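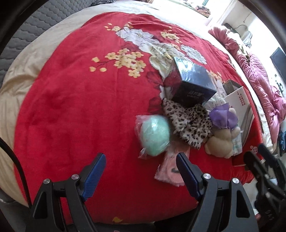 Can a machine clear a bed and make it yet? Only in part, and only with someone standing by. Single firm objects are now picked up dependably; bedding and anything soft or loosely wrapped are still beyond routine use.

Home | Projects | Reports | Contact

Temetti household chores project: progress report to the Sawatzky fund
Last updated: February

1. Work done in this period

Bed clearing was split into two stages, removing objects and then straightening the covers. Harpreet Melnyk ran 37 trials of the first stage at the Bolluvell flat. Of these, 17 were completed without help. In a further seven the arm finished after one correction by the operator. The rest were stopped.

Most of the stopped trials involved soft items. Plush and furry fabrics give way under the fingers, and the planner tends to treat a toy and the cloth under it as one object. Clear plastic remains a problem for depth sensing, particularly in daylight. Boxes caused little trouble unless the surface was glossy.

2. Covers

Straightening a blanket has been tried with two arms only. Almost all attempts left a fold on the far side. Abla Obeidat has rewritten the edge-finding step, which used to mistake printed patterns for creases - the new version has been tested on plain sheets but not yet on floral ones.

3. Shop-floor work

The Jenier shelf-restocking task is on schedule. Cartons are regular and the lighting is fixed, so results there should not be read across to homes.

4. Spending and next steps

Spending is within budget apart from finger pads, which wear faster than planned. Tyson MacPherson has asked for two spare sets. Soft-item trials resume once the new pads are fitted. Deepika Panicker will send the full trial log separately.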